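Mirkama Project: Frequently Asked Questions

Last updated May 18, 2018

What is Mirkama?

Mirkama is a method for teaching a two-armed robot to pick up and move everyday objects from recorded demonstrations. A person steers the arms through a task, the recordings go into a training set, and a neural network learns to produce similar motions from camera images. The software part is called Pluvby. People mix the two names up a lot, and we don't mind.

Do I need two arms to use it?

No. Pluvby runs with one arm if you set the second one to "parked" in the configuration. Our published results all come from the two-arm setup, so expect to retune the action scaling.

How many demonstrations does a new task take?

For single-object tasks we record 174 demonstrations. Performance on our test set was poor below 30 and rose steadily after that. Tasks that need both arms at once took more, and we are still working out how many more.

Why so much fruit in a basket?

Baskets are hard for the policy in a way that trays are not. The walls limit the approach angle, and the weave confuses depth estimates near the floor. A curved object adds another problem, as the best grasp point depends on which way it is lying. We tried the same objects on a bare table first and the results told us very little.
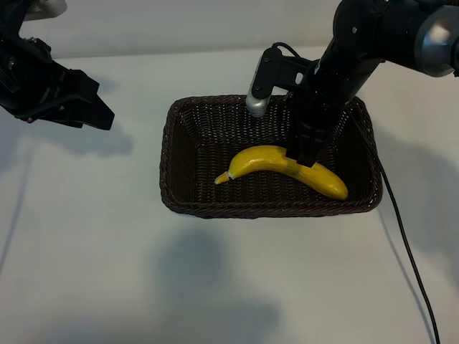
Right gripper on the banana, basket task. The left arm is clear of the basket.

Does the policy see the same view as the picture?

It gets a fixed view plus the wrist views. Turning off the wrist views hurt basket tasks much more than open-table tasks. Turning off the fixed view hurt everything.

What counts as a success?

The object has to leave the basket, stay in the gripper for 3 seconds, and end up inside the marked goal area. Dropping it and picking it up again counts as a failure, even if it gets there in the end. Some groups score this more loosely, so please check before comparing numbers.

How long does training run?

We stop at 2000 epochs. The validation loss flattens well before that, but success on the robot keeps going up for a while after the loss stops moving. We do not have a good explanation. Picking a checkpoint by loss alone gave us worse policies every time we tried it.

Does it work on objects it has never seen?

Sometimes. Similar shapes in new colors are usually fine. Soft bags and anything see-through are not. The Zúñiga object list, which we use for testing, has a section for these and we report it separately.

Can I use the Vunder controller?

Yes, from the December release on. Older versions drop commands when both arms move at full rate - you will see this as a short stutter just before the grasp.

Why does my gripper close too early?

Check the time offset between your camera and joint recordings first. A small offset is enough to cause it. If the offset is fine, look for demonstrations where the operator closed the gripper during the approach, and take those out.

Will you release the failed runs?

They are in the archive already, in the folder marked "eval", with the same file layout as the successful ones.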